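Reference > Computing > Hardware > Computer repair and reuse

Computer refurbishment

Computer refurbishment is the work of taking a used computer, checking it, cleaning it, replacing what is worn out, and passing it on to someone who will use it again. It covers everything from a single desktop fixed up at a kitchen table to whole warehouses of office machines processed by the pallet. Refurbishment sits between plain repair, where a machine goes back to the same owner, and recycling, where it is broken down for its materials. It is one of the most satisfying corners of the computing world, full of clever shortcuts and hard-won knowledge, and a surprising amount of it can be learned with a screwdriver and some patience.

Terms

The words used in the trade overlap and are not always used carefully. A "used" computer may have had nothing done to it at all. A "refurbished" one has normally been tested, wiped and repaired where needed. "Reconditioned" is often used to mean the same thing, while "remanufactured" suggests a deeper rebuild in which many parts are replaced and the machine is brought back to its original specification. "Open box" describes goods returned by a buyer, sometimes after only a day or two. Sellers also use letter grades, with A usually standing for light cosmetic wear and C for dents, scratches or missing trim. There is no single grading scale shared by everyone, so a B from one shop can look a lot like a C from the next!

Background

Reselling computers is almost as old as selling them. In the mainframe years, machines were so expensive that a lively market in second-hand systems, boards and tape drives grew up around the leasing business. When personal computers spread through offices in the 1980s and 1990s, the same thing happened on a far larger scale. Companies began replacing desktops on a fixed schedule, often every three to five years, and that steady flow of nearly identical machines is what made modern refurbishment possible. A workshop that receives a batch of the same model can build several good computers from a few bad ones, learn the weak points of the design, and keep a shelf of parts that fit.

The slower pace of change in everyday computing helped too. A ten-year-old computer in 1995 was close to useless for current software. By the 2010s, a machine of that age could often browse the web, play video and run office programs quite happily once it had more memory and a solid-state drive.

The usual steps

Most workshops follow a similar order of work. A computer is logged on arrival and its model and serial number are recorded. It gets a visual check for cracked plastic, liquid damage, swollen batteries and missing covers. Then comes the first power-on test, which sorts machines into those that start, those that start and complain, and those that do nothing.

Data comes next, and it is handled before any cosmetic work. After that the machine is opened, dusted out and fitted with whatever it needs. The last stages are a longer test under load, the installation of an operating system, a wipe-down of the case, and packing with a power cord. Good workshops also keep a written record of which parts were changed, a habit that pays off wonderfully when a machine comes back a year later.

Storage and data removal

Storage drives get more attention than any other part, partly for reasons of speed and partly for reasons of privacy. In many servers and storage units the drives are mounted in caddies or trays, so they can be pulled and replaced without taking the whole unit apart. Desktop drives are more often held by screws or plastic rails, and in thin laptops the storage may be a small card or may be soldered to the board.
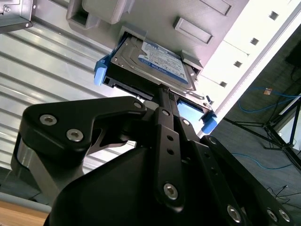 A hard drive in its caddy, at the storage chassis.

There are three broad ways of clearing a drive. Overwriting replaces the stored data with zeros or other patterns, and a single full pass is widely considered enough for a modern magnetic drive. Built-in erase commands ask the drive's own electronics to clear it, and these are generally preferred for solid-state drives, where ordinary overwriting can miss spare areas that the computer cannot reach. Drives that encrypt everything can also be cleared by destroying the key, which takes almost no time. When a drive is faulty and cannot be cleared in software, it is shredded, crushed or drilled.

Just formatting a drive is a different matter. A quick format mostly rewrites the index and leaves the files themselves in place, so workshops do not count it as erasure.

Health readings stored by the drive, known as SMART data, help decide which drives are worth keeping. A growing count of reallocated sectors is a classic warning sign. Total hours of running time matter less than many people think, and an old drive with clean readings may go on for years in a light-duty machine. Many refurbishers now fit a new solid-state drive as a matter of course, and the change this makes to an older computer is a joy to see – a start-up that took minutes may drop to a few seconds.

Working inside a desktop

Business desktops are the favorite raw material of the trade. They tend to be well built, easy to open and well documented, and service manuals for many of them can be downloaded from the maker. Their layouts vary, but the same handful of parts turns up nearly every time: a motherboard, a processor under a cooler, memory modules, expansion slots, a power supply and one or more drives. 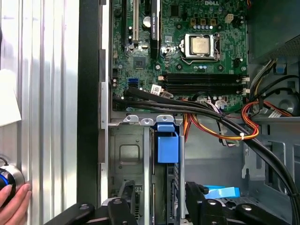 Motherboard of an opened Dell desktop tower, with the processor and coin-cell battery in place.

Among the cheapest repairs is the coin-cell battery. It keeps the clock running and, on many older boards, preserves the settings while the computer is unplugged. A flat one may cause a wrong date, a complaint at start-up or a string of odd security warnings in the web browser, as certificates appear to be out of date. The usual type is the CR2032, sold in supermarkets everywhere.

The processor rarely fails, but the material between it and its cooler can dry out over the years. Cleaning off the old paste with isopropyl alcohol and adding a small fresh amount often brings temperatures down and quiets a noisy fan. Sockets call for care, especially those with fine contacts on the motherboard side, where a single bent pin can stop a memory channel from working.

Capacitors have a chapter of their own in the history of repair. In the early 2000s, large numbers of electrolytic capacitors from several suppliers failed early, bulging or leaking on motherboards and in power supplies. The episode became known as the capacitor plague, and replacing the bad ones was for many hobbyists a first real lesson in soldering. Later boards moved increasingly toward solid polymer types, which last longer in warm surroundings.

Compatibility is the other great puzzle. Some business desktops use power supplies with their own connectors or unusual shapes, so a standard replacement will not always fit. Memory must match the board in generation and type. Older expansion slots may be of little use to the next owner, though people who keep old scanners, sound cards or measuring equipment going are delighted to find them.

Software

A refurbished computer needs a lawful copy of an operating system. Many business machines carry a license tied to the hardware, and special licensing programs exist for commercial and charitable refurbishers. Linux is a popular choice for machines too old for current versions of Windows. Lightweight desktops such as Xfce and LXQt run well on modest hardware, and plenty of people who receive one of these machines get along with it from the first evening.

Firmware passwords and device management locks are a growing headache. A laptop in perfect working order can be unusable if its former owner has not released it from a management account, and refurbishers spend many hours asking for locks to be lifted.

Environmental effects

Making a computer takes a great deal of energy, water and mined material, and for many laptops and desktops, manufacturing accounts for a large share of the emissions over the whole life of the product. Keeping a machine in use for several more years spreads that cost over a longer time. The balance is less clear for very old desktops and servers that draw a lot of power, particularly if they run day and night. Parts beyond use go to recyclers, who recover copper, aluminum, gold and other metals.

Community workshops

Alongside the commercial trade there is a cheerful world of small local projects. One of them, Vilumo, was started by Fanni Dobos and Bogdan Pawłowska to supply desktops to students, and placed 200 machines in its first year. Its 12 workbenches are open to anyone who wants to learn, and its beginners' course, written by Weronika Makowska, runs to 13 short lessons, each built around a single fault. The May session on power supplies fills up fastest. Projects like this one often pass on more skill than hardware, and former learners go on to fix machines for family, neighbors and half the street.

Related articles
Capacitor plague
Data erasure
Desktop computer
Electronic waste
Planned obsolescence
Right to repair
Solid-state drive

Last updated: December 2, 2021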